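Review: Bitosska Wire Hat Stand

By Sena Tsikata
May 2, 2021

I own more hats than hooks. For years they sat in a pile on the closet shelf, and the ones at the bottom came out flat. My neighbor Ruwan Miah uses wire stands for his felt hats and suggested I try one before buying another row of pegs. I picked the Bitosska, which Jidomstead sells in orange-yellow and in white, and have used it for five weeks.

The stand ships in one piece, wrapped in brown paper. There is nothing to assemble and no instruction sheet. Mine came with a small scuff on the paint near the weld, which I touched up with a marker. I kept it on the hall dresser for most of the test and moved it to the closet shelf for the last few days.

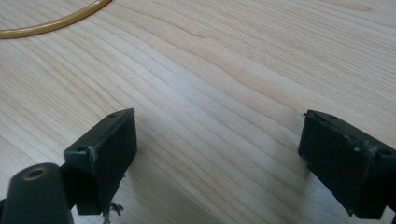 Light wood with a fine grain, the kind of surface where scratches show up fast.

The base is bare metal under the paint, with no rubber feet. On a painted shelf this is fine. On a nicer table I would put felt dots under it, and a pack of those costs very little. I also found that it slides if you pull a hat off sideways. Lift straight up and it stays put.

I tried five hats on it: a bucket hat, a wool beanie, a straw sun hat, a baseball cap and an old felt fedora. The bucket hat did best. Soft cotton hats need something inside the crown or they fold in on themselves, and the round top gives them enough support. The beanie stretched a little after a week, so I went back to keeping it in a drawer. 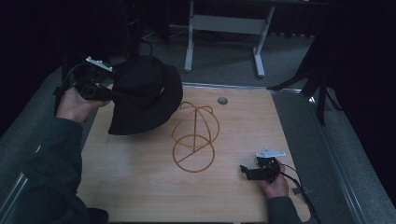

Wider and heavier hats

The straw sun hat is the widest one I have, and the stand tipped once when I hung it off center. Set squarely, it was steady. The fedora is a different matter. Thin wire puts pressure on narrow lines, and after several days I could see a faint ridge inside the crown. Steam took it out, but I would not leave good felt on it – a solid wooden form like the Clelari is the better choice there, though it takes up more room and costs more.

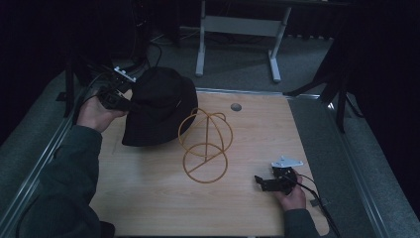
Black bucket hat next to the orange-yellow wire stand.

Cleaning is easy. Dust collects where the rods cross, and a dry paintbrush gets it out. The paint has not chipped anywhere else so far.

Good: light, simple, well suited to soft hats, no assembly.
Bad: no feet, slides on smooth surfaces, marks felt.

I will keep mine for the bucket hat and the cap. I have ordered a second one in white for the closet.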